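Packing metal cups in a wire basket so they don't get wrecked

Quick one, typing this before work. Dwight MacLeod asked how I carry the cups to the Tuesday lunch without the color getting scratched off. So, the method. Takes no time once you've done it twice.

What you need
A mesh basket with a flat bottom, open top
Your cups, empty
2 dish towels, thin ones
A table with nothing else you care about on it

Step 1. Wipe the basket. Crumbs get stuck in the mesh and they scratch worse than the wire does. Run a finger round the rim too, feel for any wire end poking up. If theres one, bend it down with pliers before you go further.

Step 2. Basket on the far half of the table, not right at your belly. You want room in front to turn a cup over and look inside it. Old coffee in the bottom? Back to the sink.

Step 3. Cup in upright. Hold it near the rim, lower it straight down, let go when the base is flat on the mesh. Don't drop it the last inch. Start with one side and work across.
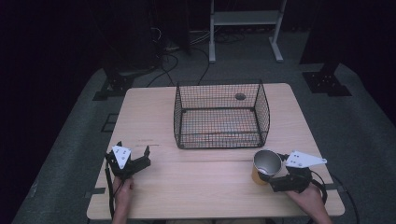
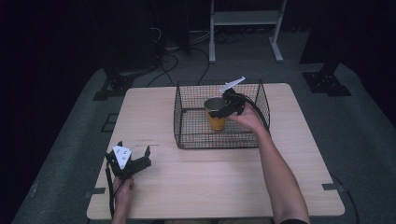

Step 4. Next cup, same way, leave a finger of space. Once a row is in, feed the first towel between the cups like a snake. Doesn't need to be neat. Second towel goes around the outside, between cups and wire.

Step 5. Shake test. Both hands on the basket, small shake. Clinking means more towel. No clinking, done. Give it 60 seconds on the table and look again, sometimes a cup leans once the towel settles.

Stacking? I don't. Xóchitl Zavala stacks hers 2 high with a paper napkin in between and swears it's fine, but mine got stuck together in the car last December and I had to run them under hot water to get them appart.

Handles: these instructions are for plain cups. With handles, point them all the same way, toward the middle, and expect to fit fewer.

Lids go in a separate bag. Spoons too, never in the cups, they rattle all the way there and mark the inside.

Unpacking is the same thing backwards. Towels out first, then cups. Wash the towels.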